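Making beds with the new recruits

I've been making other people's beds for 25 years, so when Bitham, the guesthouse group I work for, told us in December that robots were coming to help with the rooms, I laughed out loud in the staff kitchen. Ekaette Fashola, our head housekeeper, didn't. She'd already seen the rota.

We have 7 floors, nearly 100 beds, and backs that know every one of them. The first thing I learned is that a bed is hard work for a machine. A wall or a table stays where you left it, but a blanket never lies the same way twice, and a towel dropped on top of it is a different puzzle every morning.
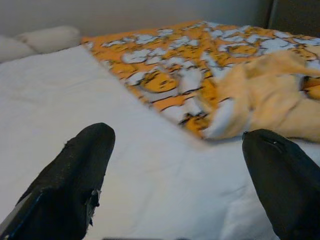
My own job has changed more than I thought it would. I used to strip, make and move on. Now I spend part of my shift with Obinna Iyamu, the technician from Clineck, telling him what "done" looks like – and that's harder than doing it! How flat is flat? Which way should a pillow face? I'd never had to put any of it into words.

Not everyone is happy. Kayode Lawal, who works nights in the laundry, reckons the extra hours will vanish once the machines get quicker, and I can't tell him he's wrong. Ekaette has it in writing that no one loses shifts before next summer. After that, we'll see.
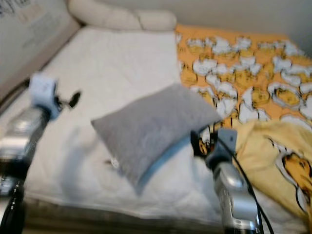 Issue 7

What I do like is being asked. Obinna writes down what we say, even the grumbles, and last month three of us got a pay rise for the training work (a small one, but I took it). I still do the top floor by myself, early, with the radio on, and Ekaette has promised to leave me that one for now.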